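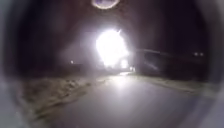 What's in the Jistska old growth records?
Tree measurements, plot notes and logging boundary records for the Jistska valley, gathered by people who wanted it left standing. 1,816 rows, one per tree, spread over 479 plots. Plus a smaller table of letters and submissions.

README, Jistska valley tree and submission records
Last edited January 24, 2023

Status
Usable. Not finished. The tree table is in decent shape, the plot table mostly, the letters table needs another pass. If you only need trees, go ahead.

Why it exists
The valley was up for a new cut block and the only numbers going round were the licence holder's. So the Gokstead Forest Society started walking lines and measuring. Paper first, then spreadsheets, then this. Some of the paper went through a creek. Those rows are flagged.

The point was always to have something to put in front of the land use review. It still gets used for that. Other uses welcome, see licence.

Files
trees.csv - one row per measured tree
plots.csv - one row per plot, with centre point and slope
boundaries.csv - cut block and reserve edges as list of points
letters.csv - submissions to the review, names stripped out
notes.txt - field notes typed up as is, spelling and all

All UTF-8, comma separated, header in the first row. Dates are year-month-day in the tables. Empty cell means not recorded. Zero means zero. Please don't fill the blanks with zeros, it has been done and it wrecked the dead tree totals.

Columns in trees.csv
tree_id - number on the tag
plot_id - joins to plots.csv
species - common name, lower case (redcedar, hemlock, spruce, fir, yew, other)
girth_cm - tape around the trunk at chest height, uphill side
height_m - often blank, see below
condition - live, dead standing, dead down
bark_strip - y or n, old bark harvest scar
flag - see Flags
recorder - letter code only

Columns in plots.csv
plot_id
lat, lon - rounded on purpose
slope_deg
side - east or west of the river
walked - date
canopy - guess by eye, open / part / closed

Flags
W = page got wet, number read from a smudge
R = remeasured, later value kept
T = tag missing on the return trip, matched by position
Q = somebody doubts it, left in anyway

How it was measured
Fixed radius plots along straight lines running up from the river. Everything over 100 cm girth inside the circle got a tag. Smaller stuff ignored, so don't use this for seedling or regrowth work, it will look like the forest has no young trees at all. It does.

Tape at chest height. On big cedars with flared bases the tape went above the flare and the height of the tape is in the notes, not in the table. Should be a column. Hasn't been done.

Heights by clinometer where there was a clear view of the top. On the west side there mostly wasn't. Treat height_m as a bonus.

Species names were settled in the field. Hemlock was not split into western and mountain in the early plots so it's one lump the whole way through. "Other" is nearly all alder and maple down by the water.

Known problems
East side is over represented. Easier walking, road access from Kiltel.
No plots above the bluffs. Too steep.
A batch of plots from November have slope written as percent and were converted later. Conversion was checked once. Worth checking again.
Duplicate tags: 5 pairs share a number. Use tree_id together with plot_id as the key and you'll be fine.
Boundaries were traced from a paper map posted at the Kiltel hall. The ribbon on the ground doesn't always follow it. Where the two disagree the map line is in the file and the ribbon line is in notes.txt.
Girths were rounded to the nearest centimetre by some recorders and nearest five by others. You can see the lumps if you plot it.

letters.csv
Submissions people agreed to share. Name, address and phone removed. A few mention a family trapline or a house site and those parts are blanked as [removed]. Stance column (for protection, for cutting, mixed, unclear) was added by hand by one reader, so take it loosely. Don't use it as a poll. People who were against the park were a lot less likely to hand us a copy of there letter.

What's left out on purpose
Exact locations of the bark stripped cedars. Exact locations of nests. Lat and lon are rounded far enough that you can't walk to a given tree. Please don't try to work them back from the notes. If you're doing approved work and need the real points, ask the society and expect a slow answer and some questions.

Good for
Rough size mix by species
Comparing reserve and cut block plots on the same side of the river
Teaching, the tables are small and messy in normal ways

Not good for
Timber volume
Carbon totals for the whole valley
Anything legal about where a line is

Changes
Sorrentino Creek plots added, they were sitting in a seperate sheet
Species names made lower case
Flag Q added
Dropped the old volume column, it was worked out with the wrong formula

To do
Column for tape height
Split hemlock where the notes allow it
Second reader for letters
Scan the remaining paper before it gets any worse

Licence
Free to use and share with credit to the Gokstead Forest Society. Pass on changes under the same terms. letters.csv is for research and teaching only, no reposting of whole letters.

Credit line
Gokstead Forest Society, Jistska valley tree and submission records.

Fixes
Send the tree_id, the plot_id, what's there now and what it should be. One row per line in the email is easiest. Corrections to boundaries need a photo of the map or a note of where you were standing.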